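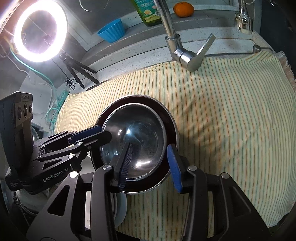

The steel bowl inside the big pot, kitchen, Tuesday.

I still don't believe in the nesting. Paweena has been on about it since the start of August, how everything in a kitchen should live inside something else, and she sent me the article, and then she sent me the other article, which was the same article with different pictures. Put the small bowl in the big pot, put the big pot on the shelf, gain a shelf. I did it. I have not gained a shelf. I have a pot with a bowl in it, and each time I want the pot I have to find somewhere to set down the bowl.

To be fair to her, they do fit. I thought the rim would catch and it doesn't. There is a gap all the way round, enough for fingers, and the bowl sits down in there quite happily with that reddish-brown wall around it. It even looks nice. I caught myself admiring it at seven in the morning, which is how these people get you.

The bowl is scratched, I noticed, now that I've been made to look at it. Fine curved lines in the bottom. Osvaldo says that's from whisking and everybody's bowl has them. I say it's from the green scouring pads he buys at Bivport by the sack. He says a bowl is for using. We left it there. I did try the baking soda paste, from the second article, on a patch the size of a coin, and rubbed until my wrist hurt, and I would not swear in court that the patch looks any different. Osvaldo couldn't find it when I asked him to point to it. Neither could I, after lunch.

Nuala called from Sudberg while I was at it and I told her the whole scheme. She has a cupboard where everything is nested five deep and she says she only ever uses the top layer, and that she bought a second colander last winter and then found the first one in the spring under a stockpot. That seems to me the real result of the method. But Nuala also keeps her flour in the bathtub room so I don't know that I can use her as evidence.

Paweena's answer, when I put the colander to her by text, was that Nuala had nested without a plan. You need a plan. There is a chart, apparently. The chart is in a book and the book costs more than the pot did. I paid 60 for the pot at that place in Kolville, and they told me it was marked down from 200, and I didn't believe that either. I asked the man who had ever paid 200 for it and he went off to help somebody else.

Things I did today, all the same, so that nobody can say I didn't try. Took everything out of the low cupboard. Wiped the shelf, which needed it. Matched lids to pots and ended up with a lid that goes with nothing, and I've had it since the apartment, so it has traveled with us through two moves covering nothing at all. Osvaldo wants to keep it. Put the bowl in the pot. Put the pot in the cupboard. Took the pot out again for the rice, took the bowl out of the pot, put the bowl on the counter where it always used to be.

Yaowalak is coming for supper and will have an opinion. She cooked for 70 at the Rungrueang lunch and I'd trust her on pots over anyone with a chart. When she was setting up she told me she keeps her bowls in a stack by the stove and her pots wherever they'll go, and that was the end of her system. I'll ask her about the scratches too. If she says whisking, then I suppose it's whisking, and I'll have to say so to Osvaldo, and he will be unbearable until the weekend.

I've given it until the end of the month. The bowl goes back in the pot every night and we'll see if I miss the space when I stop. Paweena says most people need longer to feel the benefit. I bet they do.

Rice was fine. Need more vinegar, and a hook for the back of the pantry door.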